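Workshop tenants in Grilar wait on rezoning vote

Last updated 4:10 pm

Small manufacturers and repair businesses in Grilar will find out in July whether the council plans to keep their part of the suburb zoned for light industry or open it up to apartments and shops.

The land in question covers 3279 square metres between the rail line and the old tannery, and holds a row of brick workshops built in stages after the war. Its owner, Plirnis, applied last year to have it rezoned for mixed use. The company wants to build two apartment blocks with shops at street level.

Planning staff received 1730 submissions on the proposal, the most for any single site since the current plan came into force. A summary released with the council agenda says most were against the change as it stands, although many of those who wrote in said they would accept housing on the site if some of the workshop space stayed.

Hòa Đỗ has run a sheet metal business in the row for 11 years and employs four people. She said she had looked at units further out but could not find one at a similar rent with a roller door wide enough for deliveries.

"Most of my customers are within ten minutes of here," she said. "If I go out past the ring road, half of them will find someone else, and I don't blame them."

Her lease has rolled over month to month since it ran out in autumn. She said she had held off replacing a brake press that was due to go two years ago.

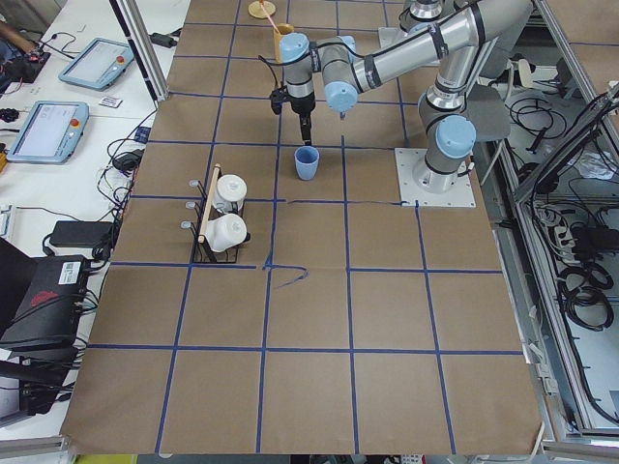

A work table covered in brown paper and marked out in blue tape.

The council's own study of employment land, finished before the application was lodged, found that over 430 people work in the blocks around the site. It counted joiners, upholsterers, a commercial bakery, two print shops and a number of businesses with only one or two staff. The study recommended that no more industrial land be given up on the inner side of the rail line until the council had set aside a replacement.

No replacement has been named. A parcel near the freight depot was considered but ruled out after flood mapping was updated.

Plirnis said in a written statement that the buildings were near the end of their life and that bringing them up to the current fire code would cost more than the rents could cover. It said the suburb needed homes close to the station and that tenants would be given 12 months' notice before any work began.

The company has offered to set aside part of one ground floor for what it calls "maker tenancies". The plans show no loading dock for them, and the staff report asks for more detail on noise, ventilation and truck access.

Bình Khương, who manages the Dekeo hardware store on Dương Street, said he had written in support of the rezoning, with conditions. Trade customers made up a good share of his weekday sales, he said, but the street was quiet after three in the afternoon and on weekends.

"We could use more people living here," he said. "I'd like to see them keep one of the rows and build on the rest. I put that in my submission."

The staff report lists a similar option, under which the northern row would keep its light industrial zoning and the height limit on the remaining land would be raised to make up for the lost floor area. Plirnis has not said whether it would go ahead on those terms.

Councillors can approve the application, refuse it or send it back for changes. If it is approved, it would still need sign-off from the state planning department before the new zoning took effect.

Copies of the staff report are available at the front counter and at Grilar library. Requests to speak at the meeting must be lodged by noon on the day before.

26 shares
17 comments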